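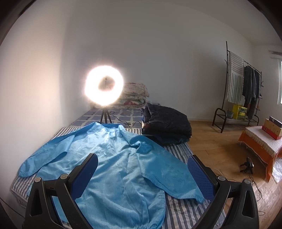
Flumix will play in Zeltstead in May without Mazza, and I would like to know how other people feel about this before I decide anything. Zuvwood put out a short notice last night: she continues her break, the other members will do the show, tickets remain valid, refunds can be asked for until the end of the month. I have had my ticket for a long time and I even prepared my clothes, a light blue thing with very faint stripes that is lying open on my bed now, because light blue was the colour of their second album and many of us agreed to come in it. But Mazza sings the whole bridge in "Paper Harbour" and the opening of nearly every slow song. Do I want to hear these from a backing track? I am not angry with her at all, I hope she rests. I only don't know what I would be going to see.

Posted by malsha_akanda, 21:14

I will go. They were seven before and they are seven after, she has not left. When Mazza was the one on stage and two others had the flu, in the winter shows, people were kind about it and said it was one of the nicest evenings. I don't see why the rule should be different when it is the main singer who is missing.

Posted by jocelyn.yap, 21:32

@jocelyn.yap It is different because in winter they told us in the morning of the show, when it could not be helped. Now Zuvwood have known for weeks. They sold the last tickets with her face the biggest on the poster. I paid 62 for a seat behind a pillar and I would have paid it again gladly, but I would have liked to be asked with the correct poster.

Posted by hashmi_j, 21:40

Junaid, you can ask for the refund. It is written there.

Posted by jocelyn.yap, 21:43

I can ask for the ticket price. I can't ask for the train and the hotel. Also if I give the ticket back I don't see the other six, and Flumix come to our part of the world almost never. So it is a choice only on paper.

Posted by hashmi_j, 21:51

I am a bit in the middle here. The hall in Zeltstead has 583 seats, it is small, and in a small hall a backing track is very noticeable. In the big arena nobody cares so much. What I hope is that they share out her parts and sing them live, even if it comes out lower. In a radio session last year they did "Paper Harbour" in a lower key with the two youngest taking the bridge, and I liked it more than the album. I know this is not a popular opinion.

Posted by maarja_s, 22:05

It is not popular because it is wrong :) The lower version has no tension. The song goes up there for a reason.

Posted by eduardo_tagle, 22:11

I knew you would come for this one. Listen to it again with headphones, please, and not from the phone speaker.

Posted by maarja_s, 22:13

I have listened with headphones. I stay with my opinion. But on the main question I agree with Jocelyn, I'm going. What I don't want is that people sit there with sad faces and shout Mazza's name between the songs. I saw this with another group and the singers on stage looked as if they should apologise for being there. If you go, then go for those who came.

@malsha_akanda do you still collect the names for the light blue plan? And how light is light? My only shirt is closer to navy.

Posted by eduardo_tagle, 22:26

Yes, the list is still open, we are 137 names at the moment. Navy is allowed, but stand next to somebody pale, please.

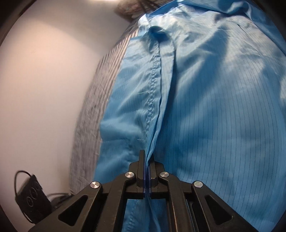 Light blue with thin dark stripes. Some loose threads on the front seam.

The stripes are not obligatory. I like them because the second album had striped ribbon on the box, the one everybody complained was difficult to open.

Posted by malsha_akanda, 22:48

I never opened mine. It is a nice colour, though. Cut the threads.

Posted by maarja_s, 22:52

So you have decided to go? You write like a person who is going.

Posted by jocelyn.yap, 22:55

I think so. I read the notice once more and it says "the programme has been adjusted", so perhaps Maarja is right and they will rearrange the songs. If it is all from tape I will come back and complain in this thread, and Junaid may say that he told me.

Posted by malsha_akanda, 23:07

I will say it from behind the pillar. I'm keeping my ticket too, I only wanted to be annoyed first. But I still think that Zuvwood should change the poster, it is on their page even now.

Posted by hashmi_j, 23:19

They changed it ten minutes ago. Now it is only the logo and the date, no faces. I am not sure it is better.

Posted by eduardo_tagle, 23:30

Filed under: Music > Groups > Flumix > Concerts and Tickets
Last updated in May, 23:30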